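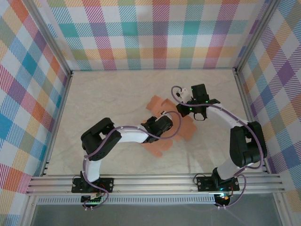 Rotary cutter and pressing checklist, quilting room, February. Completed by Youssra Tahiri before the evening class. Cutting lines are checked against plain cloth first and then against a busy print. A multicolored plaid on white, with diagonal stripes like the ones on the walls, hides a ruler edge well and should be cut under the bench lamp only.

1. Rotary cutters (28 mm)
Blade guards close fully. Pass.
Comment: one Gremard cutter has a loose pivot nut. Tightened, recheck next month. 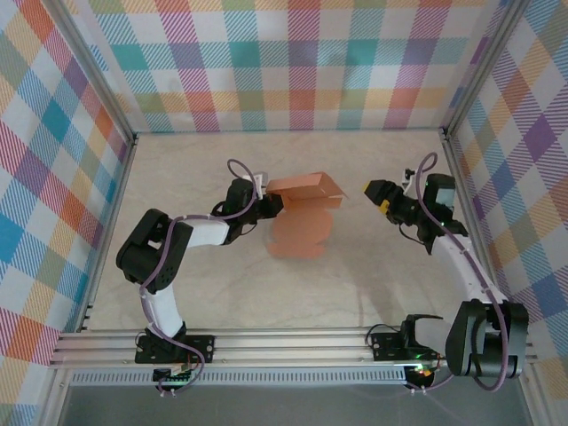

2. Rulers and mats
No chips on ruler edges. Pass.
Comment: grip dots missing on 2 rulers. Do not use for strips until replaced – the ruler slides under hand pressure.

3. Irons
Cords, plugs and rests inspected. One fail.
Comment: the Brunari iron has a worn cord sleeve at the handle.

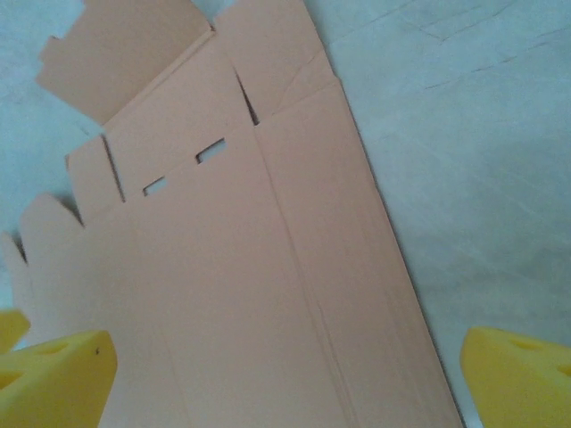
It is tagged out and stays unplugged until Haziq Santoso has fitted a new cord. The other irons may be used on the padded board – never on the cutting mats.

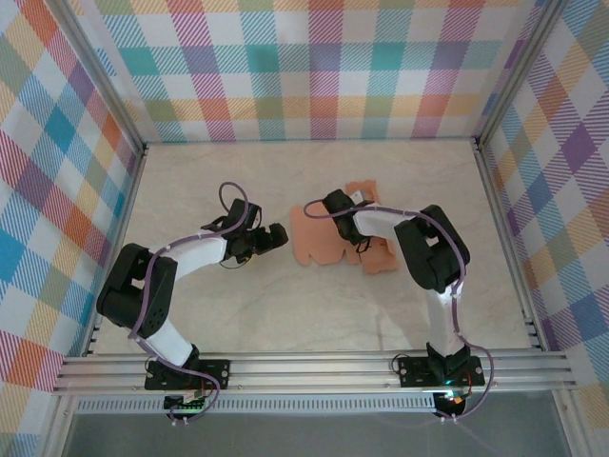
4. Needles and pins
Broken needles go in the lidded tin. Pass.
Comment: tin nearly full, empty before next class.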